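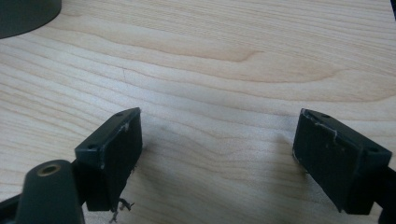 Figure 3. View from the tool camera over the wooden tabletop, fingers apart and nothing held. Pale scuffs are visible along the upper edges of both pads.

Search this journal Search Advanced search

4.2 Effect of pad wear on width estimates

The Skurnon tool gives no direct reading of how far apart its fingers are. We estimate the opening from each camera image, using the inner edges of the two pads as reference lines. The method worked well on new pads. With use, the dark plastic becomes scuffed and the edges are harder to find. Figure 3 shows the kind of image that causes trouble: the marks near the top of the pads are whitish and stand out against the dark plastic, and a simple edge finder may lock on to a scuff instead of the rim.

We therefore compared two versions of the estimator. The first, Ata, looks for the strongest change in brightness along a fixed row of pixels. The second, Devadiga, fits the outline of the whole finger block, screw holes included, and takes the pad edge from the fitted shape. Both were run on the same 3,250 images from the Kodville recordings, all made by hand on tabletops. Images in which an object hid either pad were left out – these are treated in Section 4.4.

For each image, the reference opening was marked by one of the authors on an enlarged copy. A further 100 images were marked twice, with a gap between the two rounds, so that we could check the marking itself. The two rounds agreed closely enough for the comparison made here, although the left finger was marked less steadily than the right. In several images loose grey fibres hung from the lower edge of that finger, as in Figure 3, and the marker had to decide where the plastic ended.

Ata failed most often when the fingers were wide apart over strongly grained wood. In that case the grain lines cross the gap from side to side and have little effect on their own, but curved grain close to a pad can be taken for its edge. Devadiga was less affected by grain. Its errors came mainly from images in which one finger ran out of view, and from soft shadows under the blocks, which the fit sometimes counted as part of the finger.

We also tried cleaning the pads before a recording. Wiping took off dust and fibres but left the scuffs, and the results for Ata changed little. Fitting new pads brought its errors back to the earlier level. After 9 recordings on the new set the first pale marks had returned, and we stopped the test there.

All later results use Devadiga with the shadow limit set to 90. The same value was kept for every table, and no tuning was done for single recordings.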